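Pen storage and dry tips: cap up, cap down, or flat?
Posted in Desk & Bench, November
Started by Damir Petek

We use cookies to remember your login and display preferences. Accept | Settings

dpetek
I label sample bags with black pens and go through a box of 12 faster than the page count explains. Most still have ink when they stop writing. They stand tip up in a cup next to the monitor. Does lying them flat on the desk make a measurable difference?

gridpaper9
Yes, for gel. The ink column is held by a grease plug at the back, and tip-up storage lets air in at the ball. Flat or tip down. Ballpoint paste is thick enough that it matters less.

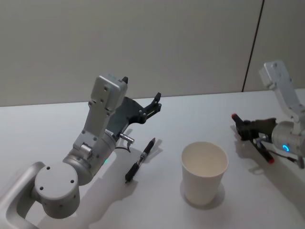 Flat has one drawback, rolling. A round barrel on a smooth white top will travel if the desk is off level. Set the pen at a diagonal to the slope, or buy one with a clip.

varnish_tm
Disagree on flat. I kept a log at my last job: 341 Varkik gel pens, half flat, half tip down. The flat group had more skips on the first stroke. Tip down in a cup wins.

gridpaper9
Same paper for both groups? Same drawer?

varnish_tm
Same paper. The flat ones were in a drawer over a radiator, so fair point.

Hou_bench
Check the surface too. Coated bags shed a film onto the ball and it stops turning. Scribble on plain paper before you throw the pen out. My Grosach refills claim 3,000 feet of line and the ones used on bags never get close.

dpetek
Scribbling brought back 9 of the dead ones. The remaining three are Pulell and write nothing. I'll keep the current pen flat and the spares tip down until the next box is finished.

varnish_tm
Date the barrels or you won't know which was which.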